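Moinho de café Roddale: oito meses de uso diário em casa

Comprei o Roddale em janeiro, depois de o moinho antigo ter começado a prender a meio da dose. Era um moinho de lâminas, desses que se seguram na mão e se abanam, e servia para quem bebe café de cafeteira italiana sem pensar muito nisso. Quando passei a fazer filtro de manhã e expresso depois do almoço, deixou de chegar. Metade do pó ficava como farinha e a outra metade em pedaços, e o café saía amargo e aguado ao mesmo tempo.

Paguei 595 euros na Hourani, loja física, com a garantia normal. Vi-o a 900 noutros sítios, em versão com balança integrada, e não achei que a balança valesse a diferença. Tenho uma balança de cozinha que pesa ao décimo de grama e chega-me.

Nesta análise falo só do que usei. Não tenho instrumentos para medir a distribuição das partículas e não vou fingir que tenho. Faço dois a quatro cafés por dia, mais ao fim de semana quando há visitas, e compro grão de torra média na maior parte das vezes.

Instalação e espaço

O moinho é alto. Convém medir a distância entre a bancada e os armários antes de comprar, contando com o reservatório posto e com a mão que há de abrir a tampa para deitar o grão. Na minha cozinha entra, mas para encher tenho de o puxar para a frente. Pesa bastante e os pés de borracha agarram, por isso puxar não é confortável. Acabei por lhe pôr um tabuleiro fino por baixo, que desliza.

O cabo de alimentação é curto. A tomada mais próxima fica atrás da torradeira e o cabo chega lá à justa. Quem tiver a tomada do outro lado do lava-loiça vai precisar de mudar alguma coisa de sítio.

O manual vem em cinco línguas, português incluído, e a tradução é aceitável. A parte sobre o ajuste do ponto zero está confusa em todas as que consegui ler. Resumindo o que interessa: fecha-se a moagem com o motor ligado e sem grão até se ouvir as mós a roçar, abre-se logo um pouco, e essa é a referência. Fiz isto uma vez e não precisei de repetir.

Moagem para expresso

É aqui que o Roddale justifica o preço. O anel de regulação não tem posições fixas, roda livremente, e um deslocamento de poucos milímetros muda o tempo de extração de forma clara. Com a mesma dose e o mesmo grão, consigo acertar a receita em duas ou três tentativas. Com o moinho anterior nem valia a pena tentar.

A contrapartida do anel sem posições é que é preciso tomar nota. Colei uma tira de papel com riscos a lápis na parte lateral e escrevo no saco do café o risco correspondente. Quando o saco acaba e volto a comprar o mesmo, começo por aí. Raramente bate certo à primeira, porque a idade do grão conta muito, mas fica perto.

Há pouca formação de grumos. Nos dias secos aparece eletricidade estática e o pó agarra-se à saída. Uma gota de água no grão antes de moer resolve, espalhada com o cabo de uma colher. Quem não quiser fazer isto vai limpar a bancada com mais frequência.

Moagem para filtro

Boa, sem ser notável. A moagem grossa sai mais regular do que esperava de um moinho pensado para expresso, mas há sempre algum pó fino, que se nota no filtro de papel quando se faz uma dose maior. A água demora a passar no fim. Abrindo um pouco mais a moagem e despejando mais devagar, o resultado é limpo e doce o suficiente para o meu gosto.

O problema é passar de um para o outro. Entre expresso e filtro o anel anda bastante, e quando se volta atrás perde-se sempre uma dose a acertar. Experimentei durante duas semanas e desisti. Agora o Roddale faz só expresso e, para o filtro, uso um moinho manual Clurkby que custou uma fração do preço. Demora a moer e cansa o braço, mas faz o trabalho. Se alguém bebe exclusivamente filtro, não vejo razão para comprar o Roddale.

Retenção

Ficam restos de café dentro do moinho depois de cada utilização. Pesei várias vezes o que entrava e o que saía e a diferença andava entre meio grama e um grama. Para quem enche o reservatório e mói sempre o mesmo café, isto não tem importância. Para quem pesa a dose de cada vez e troca de grão, tem. De manhã, o primeiro café leva restos do dia anterior, e eu noto isso em torras claras. Deito fora um par de gramas antes da primeira dose e sigo.

Bater na lateral com a palma da mão solta uma parte. Há quem use um fole de borracha em cima do reservatório. A Girnisar vende um que dizem ser compatível, mas não o experimentei.

Ruído

Faz barulho, num tom grave e contínuo, menos desagradável do que o do moinho de lâminas. Uma dose dupla demora 8 segundos. Com a porta da cozinha fechada não acorda ninguém no quarto ao lado, e num apartamento com paredes finas eu evitaria usá-lo antes das sete.

Limpeza e manutenção

As mós saem sem ferramentas, o que é uma boa notícia. Desenrosca-se o anel, levanta-se a parte de cima e tem-se acesso a tudo com um pincel. Faço isto uma vez por mês e demora dez minutos, a maior parte deles a apanhar pó da bancada. Ao montar, convém verificar se a rosca entrou direita. Uma vez entrou torta e só dei por isso quando o anel começou a resistir.

O reservatório é de encaixe e lava-se à mão. Ganha uma película de óleo com torras escuras, e se não for lavado começa a cheirar a ranço. Não o ponho na máquina da loiça, embora o manual não o proíba. Os acabamentos polidos marcam com dedadas e é preciso passar um pano de microfibras com alguma regularidade. Quem não gosta disso tem a versão mate, pelo mesmo preço, que na altura estava esgotada.
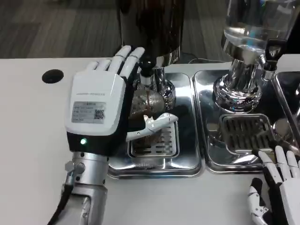 Uma leitora, Clotilde, escreveu-me a discordar do que digo sobre a retenção. Tem o mesmo modelo há mais tempo do que eu e garante que, com o reservatório meio cheio, o peso do grão empurra melhor e a dose sai constante de um dia para o outro. Diz também que quem mói dose a dose está a usar o moinho de uma forma para a qual não foi desenhado, e que eu devia ter deixado isso mais claro. Tem razão na segunda parte. Quanto à primeira, fiz o teste durante uma semana com o reservatório a meio e a dose ficou de facto mais regular, embora o primeiro café da manhã continuasse a saber a véspera.

Avarias e assistência

Tive um problema. Ao terceiro mês o botão de arranque começou a falhar, e era preciso carregar duas ou três vezes. Levei o moinho à Hourani, ficaram com ele e devolveram-no com o interruptor trocado, sem custos. Demorou onze dias, o que para quem bebe café todos os dias é bastante. Não emprestam aparelho de substituição. Desde então não voltou a acontecer.

As mós são vendidas à parte e custam 33 euros o par, preço razoável. Pelo meu consumo não devo precisar de as trocar tão cedo.

O que mudaria

Poria uma escala gravada no anel, mesmo que aproximada. Aumentaria o cabo. A bandeja que apanha o pó é demasiado pequena e desencaixa-se quando se limpa à volta, e neste preço devia ter um íman ou uma patilha. O suporte do porta-filtro serve bem os de tamanho normal, mas os mais estreitos ficam a dançar e têm de ser segurados à mão.

A favor

Regulação fina e estável para expresso
Desmontagem sem ferramentas
Mós de substituição baratas
Ruído suportável

Contra

Altura
Retenção, para quem pesa cada dose
Anel sem marcações
Cabo curto e bandeja mal presa
Assistência demorada

Para quem faz expresso em casa todos os dias com o mesmo café, recomendo. Para filtro há opções mais baratas e mais práticas. Para quem troca de grão a cada dois dias, procuraria um moinho de dose única, mesmo que isso obrigue a gastar um pouco mais.

Atualização, quinta-feira, 4 de outubro de 2018: perguntaram-me se serve para cafeteira italiana. Serve, um pouco mais aberto do que para expresso, e é dos poucos casos em que a retenção não me incomoda. Quanto à versão com balança, continuo sem a ter experimentado.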